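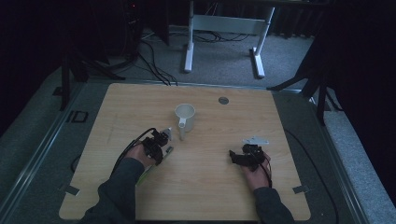 Photo: Furklow Newsletter

Mugs and tabletops on the second floor

The new light wood tabletops are now in use on the second floor at Furklow. They have rounded corners and replace the old glass ones, which chipped and had to go. Homon delivered 7 of them in March, and the remaining desks will get theirs when the next order comes in.

The wood marks easily. Please put a coaster under anything hot, and wipe up coffee the same day. A damp cloth is enough. Do not use the spray from the Onon kitchen, as it leaves a film.

The plain white mugs belong to the whole floor. We bought 68 and the last count in the cupboard came to far fewer, so check your desk and window sill before going home. Empty mugs go in the dishwasher by 4:30 p.m., handles facing out so the racks close. Anyone who would like to keep a personal mug can use the top shelf in room 221.

Kovačević will be in to look at the desk frames in April. Clear the floor underneath your desk by 8 a.m. that morning, including bags and shoes. Cables can stay where they are.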